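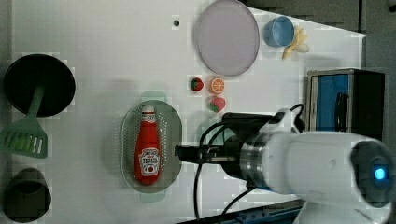
Dwight Lévesque thought the strawberries ought to be sold by the pair, and said so before he had got his coat off. One strawberry always went down the back of a sofa, he said, and then the child had none.

Marian wrote it on the back of the order form. The shop had been shut since four and the heating was off. She had until the end of March to decide what went in the window, and her sister had already decided twice on her behalf.

"What about the pan?" she said.

The pan could go in as it was. So could the slotted spatula. It was the ketchup Dwight didn't care for. At Sawatzky they had stocked a play kitchen with bottles and tins, and people bought the tins and left the bottles.

"Children like ketchup," said Marian.

"Children aren't paying."

She thought of the kitchen she and Ruth had shared, an upturned crate on the back step at Skidenow Road. They had cooked gravel for a whole summer. Ruth was the customer and sent everything back. There had been a real strainer, taken from under the sink, and their mother had drained the potatoes with a saucepan lid for 12 days before she asked.

"I'm keeping the ketchup," she said. "And the strainer goes with it."

Dwight put his gloves on again. He asked what she meant to charge, and she told him 14 pounds the set. He said Ruth would send it back.

Contact the magazine | © Arnov Short Fiction | Back to top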